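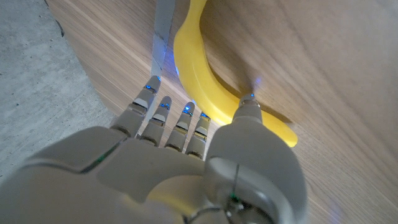

A bright yellow banana on a light wooden surface.

Toy banana

Print | E-mail

A toy banana is a piece of play food made in the shape and color of the fruit. It is one of the most cheerful things in any toy box, and one of the easiest to recognize: a single curve and a coat of yellow are enough, even for very small children. Toy bananas are made of plastic, foam, wood, felt or rubber, and may be solid, hollow or stuffed.

Forms

Simple models come in one piece. Others have a peel that opens with hook-and-loop strips (a wonderful noise!), or are split into chunks for pretend slicing. The Padurbridge toy catalog of June listed 276 pieces of play food, with up to 70 of them fruit, and the banana had the opening page all to itself.

Use in mixed sets

The toy banana is a great mixer. It is often put out with things that have nothing to do with food, so that curved, round, square and spiky shapes can be compared by eye and by touch. A tabletop group might combine it with a blue spiky rubber ball, an empty clear plastic bottle with its cap on, and a small orange-brown block with round holes. Gray tape on the tabletop can outline a rectangular area for the activity.

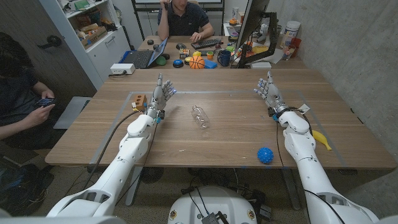 Care

Plastic and rubber bananas can be wiped with a damp cloth and mild soap. Felt ones are best washed by hand and dried flat, which keeps that lovely curve in shape.

See also: Play food; Spiky ball; Linstead fruit set

Last updated 15 Mar 2024

Print | E-mail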